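Prostano Opens Registration for Two-Bin Toy and Household Sort Program

PITNESS, August – Prostano, the household reuse service, today announced that registration is open for the second year of its Two-Bin Sort, a program that helps families clear out small items from playrooms, bathrooms and kitchens and pass them on to new homes. The program will run in 23 neighborhoods this fall, and 1,000 places are available to households that sign up through the Prostano office on Uniyal Street.

The Two-Bin Sort asks each household to work with a pair of matching open bins. Mixed items go into the first bin as they are found. The second bin is kept clear for items that the household has decided to give away. Families work through the first bin one piece at a time, and each piece either returns to its place in the home or moves across to the second bin. Bins are lent at no charge for the length of the program.

"Most of the items that reach us are small," said Savita Negi, director of household programs at Prostano. "A cup, a brush, a soft toy that a child has outgrown. People know what to do with a sofa or a bicycle. They are less sure about the things at the bottom of a drawer, and those are the things we would like to help with."

In its first year, the program enrolled 887 households. Participants were asked to complete a short form at the end of the sort, and their answers have shaped several changes for the coming season. Many families reported that larger bins with lids had been hard to use with children, who could not easily see or reach the contents. Prostano has replaced them with wide, open bins that sit on an ordinary table. 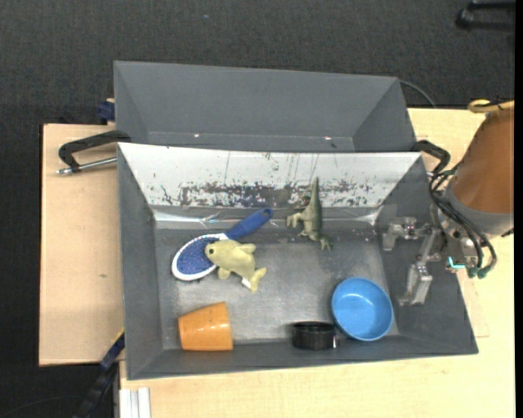

Two gray bins at the start of a sort. The front bin holds a brush, a plush fish, a toy dinosaur, two cups and a bowl. (Photo: Prostano)

Under the revised guidelines, households are encouraged to leave items mixed in the first bin instead of grouping them in advance. Toys, tableware and grooming items may be placed together. Prostano staff found that families who grouped their belongings beforehand often put off the decision about what to keep, while those who began with a mixed bin finished sooner and returned their forms on time.

Families are also asked to keep the first bin light. A few items at a time are enough for one short session, and the bin may be refilled as often as needed. Households with young children may wish to let each child choose one item before the adults begin.

Items accepted in the second bin include soft toys, plastic toys, cups, bowls, plates, hairbrushes, combs, small storage boxes and picture books. Hairbrushes and combs must be washed before collection. Soft toys should keep their original tags where these are still attached, as the tags help staff to confirm washing instructions. Chipped tableware, battery-powered toys, medicines and sharp kitchen tools cannot be accepted.

Collected items will be taken to the Vurico sorting hall, where they will be checked, cleaned and repacked. Vurico joins the program this year as its processing partner and will provide floor space, washing equipment and trained staff for the full season. From the hall, items will be distributed to 101 partner sites, among them preschools, family shelters and community kitchens.

"We are pleased to support a program with such a clear purpose," said Brijesh Jaiswal, operations manager at Vurico. "Our staff handle household goods every day and understand the care that is needed before a toy or a bowl can be used by another family. Having items arrive in a standard bin will make that work considerably easier."

Each enrolled household will receive two bins, a printed guide and a set of address labels. The guide has been rewritten in plain language and now includes a page for children, with space to draw the items they have chosen to give away. Copies of the guide may also be picked up from the Prostano office by residents who do not wish to enroll but would like to carry out a sort with containers of their own.

Collection will take place in the morning, between 8 a.m. and 11 a.m., on dates to be sent to each neighborhood. Households are asked to place the second bin inside the front entrance of the building or on a covered porch. Items left in bags or cardboard boxes will not be collected. The first bin should be returned empty at the final collection.

Registration is open to any household within the 23 participating neighborhoods, including shared apartments and student residences. Places will be assigned in the order in which forms are received. Households that took part last year may apply again and should mention their earlier enrollment on the form.

About Prostano
Prostano provides reuse and home organization services to residents of Pitness and the surrounding area. Its programs include the Two-Bin Sort, a seasonal clothing exchange and a lending service for storage containers.

Media inquiries
Press Office, Prostano
Uniyal Street, Pitness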